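Dendard two-arm teaching kit: my take after a summer with it

I bought this in August after going back and forth for way too long, and I've now put in enough evenings with it to have opinions. Quick background: I teach robots small tabletop chores by remote control, mostly tidying and sorting, and my old setup was one arm and a lot of patience. The Dendard comes with two arms and a pair of hand-held leader arms you move yourself, and the arms on the table copy you. It cost me $2178 with shipping, and yes, I winced.

Assembly took 4 evenings. The manual is fine up to the wiring and then it gets very brief, so I ended up following a write-up by Karine Cloutier, who built hers in a different order (mounting plates first, cables last). Do it her way!
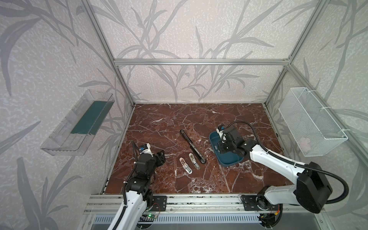

The leaders are the best part. They're light, they don't fight you, and after an hour I'd stopped thinking about which joint was doing what. My previous pair were Zindeo ones and my wrists used to ache by lunchtime. The lag is small enough that I only notice it if I rush, and I do rush, so I notice it a bit.

Recording is simple too. Tap the pedal, do the task, tap again, and if you fumbled it you hold the pedal down and that run is gone. My first set was 200 runs, and I'd guess I threw out as many as I kept – mostly my own clumsiness with the left hand. Getting both grippers to work close together takes practice. You feel like you're learning to eat with somebody else's arms.

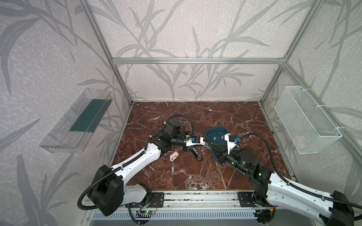

Both arms at work around the teal bowl.

Now the grumbles. There's no force feedback, so you're judging your grip by eye, and small flat things are a pain to pick up off a hard surface. The software forgets my camera settings every time it updates. And the grip triggers are too stiff out of the box. I swapped the springs for softer ones from Ostapchuk and that helped a lot, though I shouldn't have to on a kit at this price.

Support has been decent. I got a reply within 5 hours when one leader wouldn't calibrate, and the fix worked on the second try.

I did look at the Bamcombe kit as well. It's cheaper and the stand is nicer, but I tried a friend's and the leaders felt mushy to me. If you only need one arm, save your money and get that. For two-handed stuff I'd buy the Dendard again, and I'd order the softer springs the same day.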